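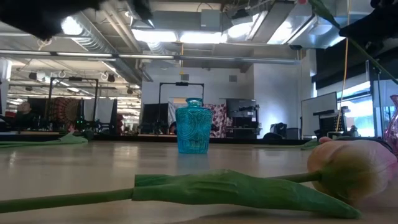 Vase aus türkisblauem Glas auf heller Holztischplatte

Pflege und Auffrischung geölter Massivholztische
Merkblatt 258 der Hausverwaltung Trulldale
Stand: 2. Mai 2018

1. Geltungsbereich

Das vorliegende Merkblatt richtet sich an alle Nutzerinnen und Nutzer, denen Tische mit geölter Massivholzplatte überlassen wurden. Es beschreibt die laufende Reinigung, die Behandlung kleinerer Schäden sowie die vollständige Auffrischung der Oberfläche. Für lackierte, furnierte oder beschichtete Platten gilt es nicht. Bestehen Zweifel über die Art der Oberfläche, ist vor jeder Behandlung bei der Hausverwaltung nachzufragen.

2. Laufende Reinigung

Staub und Krümel werden mit einem weichen, trockenen Tuch entfernt. Bei stärkerer Verschmutzung ist ein gut ausgewrungenes Tuch zu verwenden; anschließend wird in Faserrichtung trockengewischt. Verschüttete Flüssigkeiten sind sofort aufzunehmen. Dies gilt besonders für Kaffee, Rotwein und Fruchtsäfte, deren Farbstoffe rasch in die Poren eindringen.

Mikrofasertücher, Scheuermilch, Glasreiniger und Dampfreiniger sind nicht zugelassen. Als Reinigungszusatz dient ausschließlich die Holzseife Clurent in der auf dem Gebinde angegebenen Verdünnung. Handelsübliches Spülmittel löst bei wiederholter Anwendung das Öl aus der Oberfläche und lässt das Holz stumpf werden.

Vasen, Blumentöpfe und Karaffen sind auf einen wasserundurchlässigen Untersetzer zu stellen. Untersetzer aus Kork oder Filz ohne Sperrschicht genügen nicht, wenn das Gefäß länger als einen Tag an derselben Stelle verbleibt.

3. Prüfung der Oberfläche

Ob eine Auffrischung erforderlich ist, lässt sich mit einigen Tropfen Leitungswasser feststellen. Die Tropfen werden an einer häufig genutzten Stelle aufgebracht und nach zehn Minuten abgewischt. Bleibt ein dunkler Fleck zurück, ist die Schutzwirkung erschöpft. Die Prüfung ist jährlich im September vorzunehmen, bei Tischen in Speiseräumen zusätzlich im Frühjahr. Das Ergebnis ist in das Formular 102 einzutragen, das bei der Hausverwaltung ausliegt.
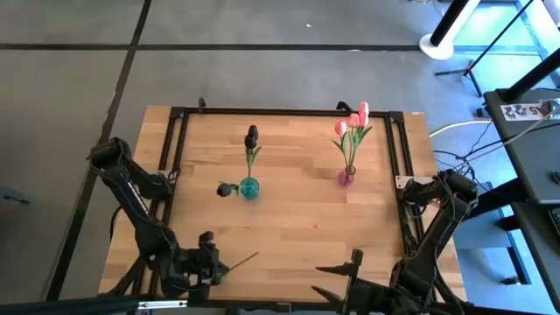 Tischplatte aus hellen Holzstreifen; Farbton und Maserung wechseln von Streifen zu Streifen.

Farbunterschiede innerhalb einer Platte sind kein Mangel und durch Ölen nicht auszugleichen. Auch kleine, fest verwachsene Äste bedürfen keiner Behandlung. Zu melden sind dagegen offene Fugen, lose Äste und Risse, in denen sich ein Fingernagel verfängt.

4. Behandlung kleinerer Schäden

Helle Wasserränder werden mit einem feinen Schleifvlies und wenig Öl in Faserrichtung ausgerieben. Der Übergang zur umgebenden Fläche soll dabei weich auslaufen, andernfalls zeichnet sich die behandelte Stelle später ab.

Druckstellen lassen sich häufig durch Feuchtigkeit heben. Hierzu wird ein feuchtes Baumwolltuch auf die Stelle gelegt und kurz mit einem mäßig warmen Bügeleisen ohne Dampffunktion erwärmt. Der Vorgang kann nach vollständigem Abtrocknen einmal wiederholt werden. Brandflecken und dunkle Verfärbungen durch Metall sind der Hausverwaltung zu melden und nicht selbst zu bearbeiten.

5. Vollständige Auffrischung

Benötigt werden das Hartöl Brenudano, Schleifpapier mittlerer und feiner Körnung, ein Schleifklotz, eine Staubbürste, fusselfreie Baumwolltücher sowie Schutzhandschuhe. Für einen Tisch der Standardgröße werden 300 Milliliter Öl ausgegeben. Nicht verbrauchte Mengen sind zurückzugeben.

Der Raum ist vor Beginn zu lüften. Die Platte muss sauber und vollkommen trocken sein; nach einer feuchten Reinigung ist eine Nacht abzuwarten. Sodann wird wie folgt verfahren:

Die gesamte Fläche mit mittlerer Körnung in Faserrichtung schleifen, ohne einzelne Stellen stärker zu bearbeiten. Kanten nur leicht brechen.

Mit feiner Körnung nachschleifen und den Staub mit der Bürste gründlich entfernen.

Öl dünn und gleichmäßig mit einem Tuch auftragen. Hirnholzflächen nehmen mehr Öl auf und sind gegebenenfalls nachzusättigen.

Nach 15 Minuten sämtliches überschüssige Öl abnehmen. Auf der Fläche darf kein nasser Glanz verbleiben – klebrige Stellen lassen sich nach dem Aushärten nur durch erneutes Schleifen beseitigen.

Am folgenden Tag einen zweiten, sehr dünnen Auftrag vornehmen und ebenso abnehmen.

Nach dem zweiten Auftrag ist der Tisch 4 Tage lang nicht zu belasten und vor Feuchtigkeit zu schützen. Tischdecken dürfen erst nach zwei Wochen wieder aufgelegt werden.

Achtung: Mit Öl getränkte Tücher können sich selbst entzünden. Sie sind unmittelbar nach Gebrauch ausgebreitet im Freien zu trocknen oder in einem dicht schließenden, mit Wasser gefüllten Metallbehälter aufzubewahren. Das Zusammenknüllen und die Entsorgung im Papierkorb sind untersagt.
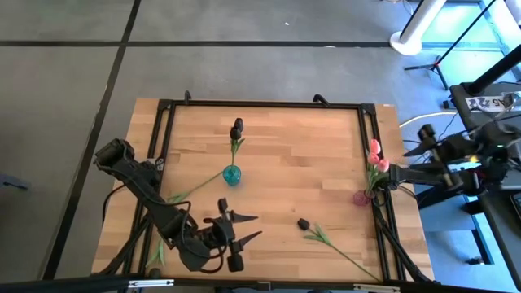
Aus dem Nutzerkreis wurde zu Abschnitt 5 eingewandt, die Frist von 15 Minuten sei in kühlen Räumen zu knapp bemessen; das Öl sei dort noch kaum eingezogen, und man nehme mit dem Tuch den größten Teil wieder ab. Eine halbe Stunde habe sich besser bewährt.

Die Hausverwaltung stellt hierzu klar, dass die Einwirkzeit bei einer Raumtemperatur unter 18 Grad auf höchstens 30 Minuten verlängert werden darf. Unter 15 Grad ist nicht zu ölen.

6. Ausgabe der Materialien

Öl, Holzseife und Schleifmittel werden im Materiallager Charbonneau gegen Unterschrift ausgegeben. Leere Gebinde sind dort abzugeben. Bestellungen für mehrere Tische sind eine Woche im Voraus schriftlich anzumelden.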